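Subject: Re: [cell-practice] Draft rules for two-arm cells, section on cables
From: Kirsty Baxter

Afonso Loureiro wrote:
> I'm happy with most of the draft, but the cable section is thin. It only
> says "cables shall be managed". Our people at Flinico will read that as
> tie everything down tight, and then we'll be replacing wrist cables
> every month. Can we say what good looks like? Also, do we want a rule
> on loose items on the floor of the cell?

Afonso, yes please to both! I was hoping somebody would pick up on that section, it was the last bit Léonie and I wrote and it shows.

My suggestion for the cables: leave a free loop at every joint that bends, big enough that the arm can go to the end of its travel without pulling, and then check that loop against the other arm as well as its own. Most drafts I've read forget the second half. Two arms reaching for one bag bring both sets of loops into the same small space, and that is the pose I'd want people to check first, before any of the tidy parked ones.
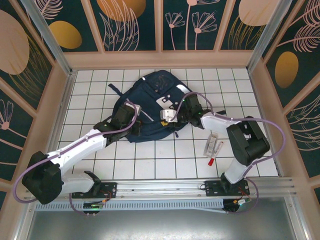
Should the loop check be done with the power on?

Do it with the power off first, moving each arm by hand through its full range, then repeat it at the slowest speed with someone on the stop button. Write down both results.

On loose items I'd go further than the draft does. A backpack is soft and wide and its straps go where they like, so anything small left near it, a tube or a little pot, can get dragged along. I'd love a line saying that every item on the floor must be on the task sheet, with its place marked, before the arms are enabled. At Tomoana we put this on one side of A4 and it takes 2 minutes at the start of a session. People really do use it, which pleased me no end!

Keith, would 13 still be the right section number if we split cables from floor items? And Tayla, did you keep the Plultico wording on wrist loops? I remember it being very clear and I'd happily borrow from it.

I can have new text ready for the March call.

Kirsty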